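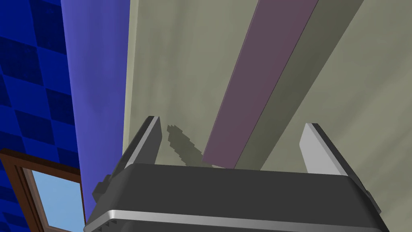 Gripper from behind, fingers open.

The Porkden Motor Museum has a temporary show of movie and TV cars on its second floor until the end of October. I went in the late morning and stayed until they started putting chairs up in the coffee shop. Tickets are $18 and are sold through Prutix, which adds a fee at checkout. You can pay at the front desk and skip the fee, but the line was long when I got there.

There are 19 vehicles. The first room is small and has just two motorcycles and a wall of posters, so it is easy to think you've paid too much. Keep going. The cars are in the long hall behind it, parked nose to tail down both sides with a walkway in the middle.

Most of them were built by the Stenico shop, which did picture cars for low-budget crime movies and a couple of TV series. The signs are good on the mechanical side. One sedan has a second steering wheel and pedals mounted in the trunk, so a driver could hide back there while the actor pretended to drive. Another is cut in half at the door posts and held together with bolts. You can walk right through it.

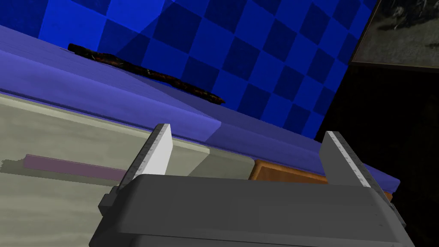 Wide gap between the two fingers.

The car I had come for was number 1142, the green coupe from the bridge chase. Its door number was the shop's own inventory number, left on by mistake in the first movie and then kept for the rest. It is rougher than I expected. The paint is thick, the dash is missing its gauges, and the rear bumper is rubber. A short video next to it shows the jump from three angles. The sound was turned down so low that I had to read the subtitles.

Past the coupe is a side room on the Shojaei garage, which handled paint and fake damage. They have a rack of doors with different kinds of bullet holes, and a bench with the tools used to make them. I spent longer in there than in the main hall. The room is warm and there is one bench to sit on.

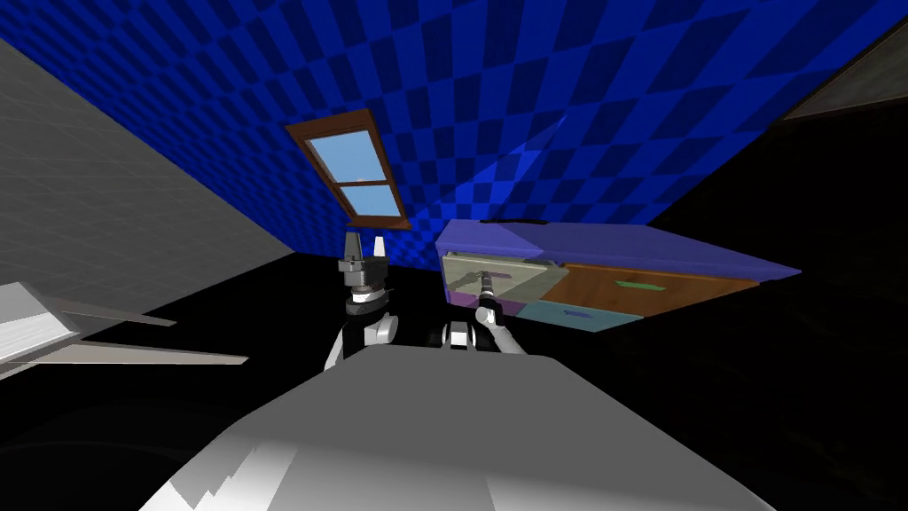
The last car in the hall is a city cab from a comedy series, repainted 14 times according to its sign. Each network season got its own color scheme, and a panel on the wall has a paint chip for every one. The current scheme is the one from the final season, a checker pattern in two blues. It is close to the royal blue and navy squares around the window with the brown frame, only the squares on the cab are much smaller and run in a band below the door handles. The back seat came out of a different car and does not match.

Parking is free behind the building. The gift shop has posters and die-cast cars, but none of the green coupe.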